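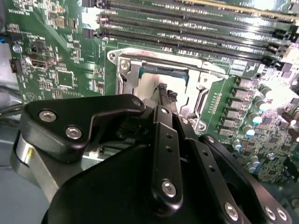
Can you leave a travel trailer plugged in all winter? Most trailers built with a modern converter can stay on shore power for months, as long as the battery water gets checked and the cord is in good shape.

Home > Magazine > Ownership > Off-Season

Filed under: Towables, Storage & Winter Care

Print this article | E-mail this article

The question comes up every fall at the storage lots outside Zindesstead, where the first hard freeze can arrive before the leaves are down. Owners drain the lines, pull the food out of the cabinets, and then stand at the hookup post with the cord in hand, not sure what to do with it.

The answer depends mostly on the converter. Older single-stage units put out the same voltage all the time. Left on through the winter, they slowly boil the water out of a lead-acid battery, and by spring the plates may be dry. Newer multi-stage units drop to a low float charge once the battery is full. If you don't know which kind you have, look for the label on the unit, usually behind a vented panel near the floor, and check the manual for the words "float" or "storage mode."

We looked at two mid-size trailers for this story, the Kemberg 426 and the Amden Trail. Both come with a multi-stage converter. The Kemberg puts it under the dinette bench, where you can reach it by taking out 3 screws. On the Amden you have to empty the pass-through storage first, and the panel is a tight fit going back on.

A flooded battery on float still needs a look once a month. Top it off with distilled water when the level gets near the plates. Sealed batteries don't need water, but they do need clean terminals. Lithium is a different case. Most makers would like it stored partly charged and disconnected, and many lithium batteries should not be charged below freezing at all.

If the lot has no power, take the battery home. A full battery in a garage loses very little by spring – one left on the trailer with the propane detector running can be dead in a couple of weeks. The disconnect switch does not cut everything on every model. On the Amden, the detector and the stereo memory stay live with the switch off.

Cords get less attention than they should. Check both ends for browning around the blades, and keep the connection up off the ground where snow melt can't reach it. A surge protector is worth having at any lot where several trailers share one line.

Stelmakh Storage, on the county road east of town, has 11 powered spaces under roof and a longer row of open ones. The powered spaces are usually gone by October. The lot asks owners not to run space heaters, and the breakers are sized with that in mind. Rent on a covered space comes to just under $1,000 for the season, with power included. Open spaces cost less and are rented by the month.

Gate hours at Stelmakh are shorter from December on, so call before you drive out to check a battery. The office closes at 4 p.m.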